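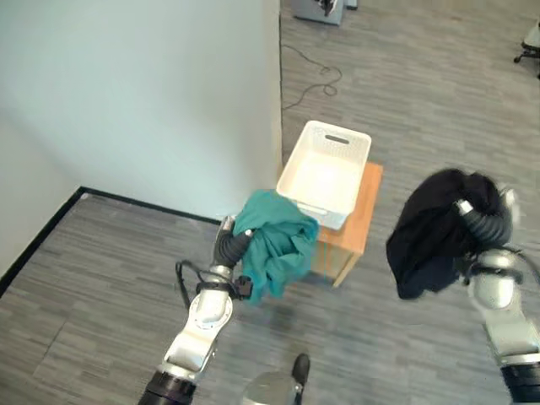 **Wandham Handling Group – Equipment Notes**, 2019-01-28

### On trial: the Stiruser sleeved hand

Members who use the test area will know that we have had a pair of Stiruser hands on loan, fitted to the two-arm rig. The loan runs until March, and the supplier, Ondum, has asked for a decision on purchase before then. These notes cover what has been tried so far and what the kit costs to keep running. The full log is number 3691 in the equipment folder.

The product is sold as a hand, a ribbed sleeve and a cable set. It bolts to the standard flange on our arms and takes its power and signal through a single lead, which is routed outside the arm. Fitting the first hand took most of a morning. The second went on much faster once we had worked out that the connector has to be seated before the sleeve is pulled up, a step the manual puts in the wrong order.

The cloth task is the one most of you asked for. Each arm picks up a piece of fabric, carries it over the white basket and lets go. Teal and black cloths are used so that the vision software has a light case and a dark case to deal with against the grey carpet. The basket sits on the small wooden stand, to bring the rim up to a height both arms can reach without the elbows coming near the floor.

We ran 100 pick attempts per arm with the closing force at the factory setting. The left arm completed 70 of them. The right arm did slightly worse, and the log shows that most of its misses were on the black cloth, where the software chose a grasp point on a shadow. That is a fault in our lighting and should not be held against the hand. When the grasp point was good, the hand closed on a fold and kept it.

Release is less tidy. Thin fabric tends to cling between the fingers when they open, and a short shake of the wrist was needed to clear it. Trí Bùi has added the shake to the routine as an option. It is off by default, so switch it on in the task file if you are working with light cotton or anything with a brushed surface.
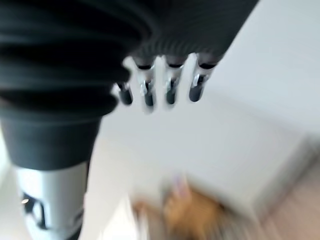 The fingers themselves are slender, with metal at the joints and dark tips. The tips are a wearing part. Ondum supplies them in sets and quotes a life of 604 hours under normal load, though we have not had the hands long enough to check the figure. Changing a tip needs no tools. Changing the sleeve does, and the arm must be powered down and parked first. Please do not try to clean the sleeve in place with solvent. A damp cloth is enough, and dust in the folds can be lifted out with the soft brush in the drawer.

Two points from the trial remain open:

- The sleeve limits wrist bend at the far end of travel. Âu, the planning package we use, does not know about this and will plan moves the hand cannot make. A revised limits file is on the shared drive – load it before any new task.
- The outside cable loop can catch on the basket handle if the approach is low and from the side. Keep approaches high until a clip has been fitted.

Ondum offers a service plan with the purchase. It covers the drive unit and the joints but leaves out sleeves, tips and cables, and those are the parts we would expect to replace. On present use the plan looks poor value. The hands are a better offer without it, and the price of spare tips has been confirmed in writing for the first year.

Anyone who wants time on the rig before the hands go back should book through Trí Bùi, giving the task, the object and the closing force required. Runs on rigid objects are especially wanted, as the log is nearly all fabric.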